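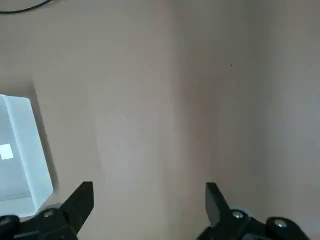 Show Systems Workshop, Vandel Park - notebook

September, entry 88

Working on the snow effect for the winter sing-along in the Koven Theatre. The fault from last season is back: the left-hand machine over the stalls starts late, so the kids on that side get their snow after the chorus has finished.

Started at 7.40 before the house opened. Ran the finale cue five times from the desk with Houshang up on the bridge calling it in. Right side fired on the cue every time. Left side was late on all five, by nearly 3 seconds at the worst. The cue leaves the desk when it should, I watched it on the monitor, so leave the show file alone please.

Swapped the two control lines at the bridge end. Delay stayed with the left machine. That rules out the line and puts it in the machine, either the pump or the relay board. Līga thinks pump. She had the same thing on the Hadia parade float and it was a worn diaphragm. I would have said relay, but her float is running fine now so pump first.

Spare pump is on the shelf under Taheri's name, the kit he put by for the lagoon show. Asked Mahlet and she is happy for us to take it if we reorder. Not fitted yet, the theatre was needed for the character rehearsal at ten.

Other things from the morning:

Fluid in the right machine was the old mix. It leaves a film on the front two rows and the cleaners have complained again. Drained it and refilled with the new one. Left machine still to do, same time as the pump.

Stage lift squeaks on the way down. Quiet enough under the music, but you can hear it in the princess's speech. Yao-tsung will grease the guides tonight after the last house.

Touran wants the snow to run longer at the end, through the bows. Told her we can try it once both sides start together. Fluid use will go up, need to work out whether a full tank lasts the day.

Next: fit pump, repeat the five runs, write the times in here. If it is still late, relay board out and on the bench.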